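Ticket 37 – Left gripper closes late on laundry task
Project: Cumdale student robotics club, household chores build
Opened by: Demetrio Quintana
Assigned to: Nikola Đorđević
Status: Open (was Closed, reopened by Nikola)
Priority: 2

Demetrio, 4:10 pm
Left gripper lags the right when we send both a close command. Right one shuts straight away, left one thinks about it. The basket lift fails because one side has hold and the other doesn't. I think it's the Trusik driver update from March. Rolled it back, ran the lift 8 times, all good. Closing.

Nikola, 4:35 pm
Reopening. Eight good lifts with an empty basket doesn't tell me much. Did you restart the controller when you rolled back? If you did, you changed two things at once and we don't know which one helped.

Demetrio, 4:41 pm
Yes, restarted. It has to restart to load the old driver.

Nikola, 4:58 pm
Then please put the new driver back, restart, and run it again with clothes in the basket. I've set up at the washer with the door open and the red top in the basket, so start from there and leave the basket on the floor between the grippers.
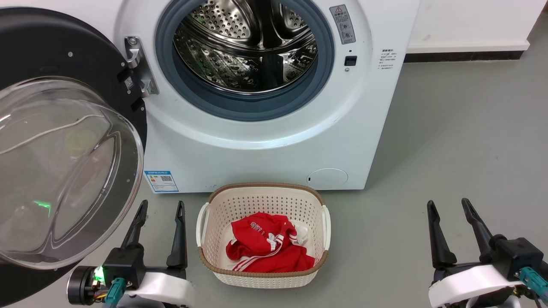
Also, where does the "half a second" in your notes come from? If somebody was watching and guessing, I don't want it in the report. Pull the timestamps from the log.

Demetrio, 5:30 pm
New driver back on, restarted. Lag is gone with the new driver too. So not the driver, fine. Timestamps attached. The log only keeps 2,000 lines, so the first bad runs have been overwritten.

Nikola, 5:44 pm
I'm not ready to call it fixed by a restart either. The Mazurek team at the Gindholm meet blamed everything on restarts and their arm still froze in the final. Next steps:

1. Raise the log limit before any more runs.
2. Leave the controller on for a full club session and test at the end – my guess is the lag builds up over time.
3. If it comes back, swap the left and right cables and see whether the lag moves sides.

Don't close this until step 2 is done.

Demetrio, 5:47 pm
OK. Log limit raised. Leaving it running.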